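# Towel folding faults: questions I keep getting

**What went wrong?**

One of our hand-held grippers kept freezing its finger position in the log. I'd be squeezing away at a towel and the recording said the jaw was wide open! The other gripper was fine. I blamed the Hutchins software for a whole Saturday (sorry, Hutchins) before I looked at the cabling.
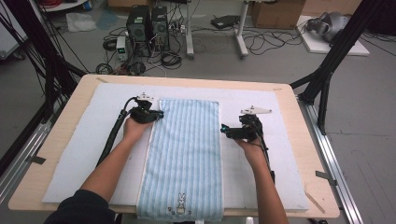
**So it was the cable?**

Yep, a tired connector. It dropped out whenever I reached for the far corners, and by the time I'd straightened up again it had come good. I swapped in a Janard lead and ran 262 folds without a dropout.

**Could it be the linkage instead?**

Worth checking, and it only takes a minute. 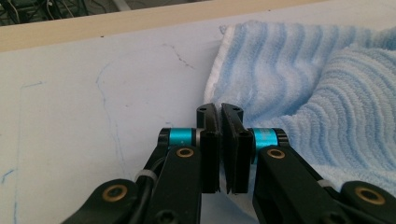

Play in the joints gives you a different fault, where the reading wanders a bit but never freezes. Close the fingers gently and look at the gap. Mine shut down to a thin line, with the tips level, so I left the brass bushings alone. If yours close crooked, write to Sikley before you pull anything apart (I didn't the first time, and lost a washer).

**How much data did you lose?**

Out of 4,000 recordings I binned 1,404. Ouch. I tried patching the gaps and the robot we trained on them, our Givimitz arm, let go of the towel halfway through a fold.

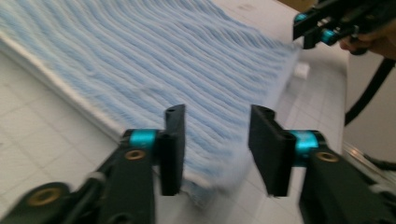

**Is it a safety problem?**

With a towel, no. With anything heavy or hot, I'd say yes, so we've added a stop that trips if the finger reading doesn't change for 2 seconds while the arm's moving. It trips too often for my liking and I'm still fiddling with it.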